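How to Clean a Clogged Faucet Aerator

If the water from your kitchen faucet comes out weak or sprays to one side, the aerator is the first thing to check. It is the small screened insert at the tip of the spout. Sand, rust flakes and scale collect in it, and in a hard-water town like Flisholm it can need cleaning twice a year.

The job takes less than an hour, most of it soaking time.

What you need

White vinegar
A small bowl or an old mug
An old toothbrush
A sewing needle or toothpick
Adjustable pliers and a rag
Plumber's tape, if your aerator has no rubber washer

Step 1. Check that it is the aerator

Run the cold water and then the hot. If both are weak at this faucet and fine at the others, go ahead. If only the hot is weak, look at the shutoff valve and the supply line first. Low pressure all over the house is a different problem and cleaning won't fix it.

Step 2. Take the aerator off

Close the drain or lay a towel over it. Dry the tip of the spout so your fingers can grip. Looking up from below, turn the aerator counterclockwise. If it won't move, wrap it in the rag and use the pliers with light pressure. Squeezing hard will bend the ring out of round.

Some newer faucets have a recessed aerator that sits up inside the tip. Those need a plastic key, which usually comes in the box with the faucet. Hardware stores sell a set that fits the common sizes.

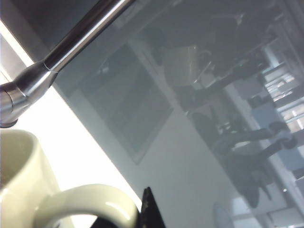
Step 3. Take it apart and soak it

Push the parts out from the outlet side with your thumb. Lay them on a paper towel in the order they came out, or take a photo with your phone. Rinse off loose grit, then cover everything except the rubber washer with vinegar for 39 minutes, or longer if the scale is thick. Leobardo Ledesma wrote in to say he leaves his overnight. That is fine for plastic and stainless parts, but don't do it with plated ones.

Step 4. Scrub and reassemble

Brush the screen on both sides and clear any blocked holes with the needle. Run the faucet for a few seconds with the aerator off to flush the spout. Put the parts back in order, seat the washer flat, and screw the aerator on by hand. If it drips around the threads, tighten it a quarter turn.

If the screen is torn, buy a replacement. Take the old one to the store to match the thread.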